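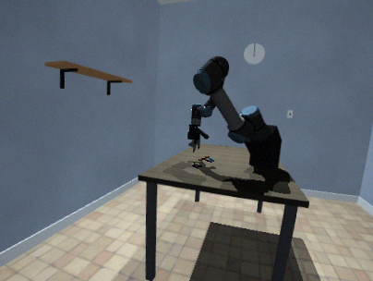 件名: Re: [plosteseo-users] 遠隔操作デモ、何本とれば足りますか
日付: 2019年6月15日

Derkach ラボの居候です。返信が遅くなりました。

> 棒を並べるタスクで、キーボード操作のデモを227本とりました。
> 学習させると、グリッパが棒の少し上まで来て、そこで考え込みます。
> 本数の問題でしょうか。それとも私の操作が下手なのでしょうか。
> Flurnora のほうは3Dマウス推奨と書いてあるのですが、
> 買う前に経験者のご意見をうかがいたいです。

両方だと思います。失礼。

うちも4月に同じ道を通りました。最初の668本は全部キーボードで、再生してみると、どのデモでも棒の手前で手が止まっています。つかむ前に人間が「ここでいいのか」と画面をにらんでいる時間が、そっくりそのまま記録されているわけです。ロボットはそれをたいへん忠実に学びました。ためらいの模倣学習としては、査読に出せる出来でした。

対策としてまず効いたのは、動いていない区間を捨てることです。指令がほぼゼロのステップが続いたら間引く。ただしグリッパの開閉の前後は残してください。私は一度ここまで気前よく削ってしまい、何もつかまずに颯爽と持ち上げる方策を得ました。

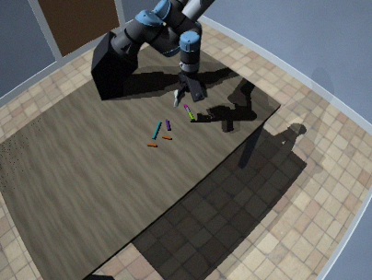 次に視点です。短くて細い棒は、引いたカメラだと数ピクセルの色のしみで、向きなどわかったものではありません。操作する人間に見えていないものを、デモだけで教えるのは無理があります。Plosteseo の設定で操作用の視点をテーブルに寄せたら、私の迷いが目に見えて減りました。影も案外くせ者で、腕の影が棒の近くに落ちていると、指先の高さを影で測る癖がつきます。照明の位置を変えたとたんに下手になるのは、方策も私も同じでした。

3Dマウスは、買ってもいいと思います。手首の回転が並進と一緒に入るので、棒の傾きに合わせるのがずいぶん楽です。最初の二日ほどは触るたびに腕があさっての方向へ行きますから、その間のデモは保存しないように。私は保存しました。あとで Fisbridge の変換スクリプトにかけたら、それも分け隔てなく取り込んでくれて、どれがどれだかわからなくなりました。操作者と入力装置の欄は、面倒でも最初から埋めておくことをおすすめします。

本数については、最終的に1333本まで増やしましたが、後半はほとんど効いていません。とり直すなら、本数を稼ぐより棒の初期配置をばらけさせます。同じ場所から始めたデモを積み上げても、その場所の専門家が育つだけです。失敗しかけて立て直したデモも、少し混ぜておくと粘りが出ました。こちらは私の場合、わざとやる必要がなかったので助かりました。

間引きのスクリプトは人様に見せる書き方をしていませんが、それでもよければ送ります。あと、記録の周期はいくつにしていますか。そこが細かすぎると、上の話がだいぶ変わってきます。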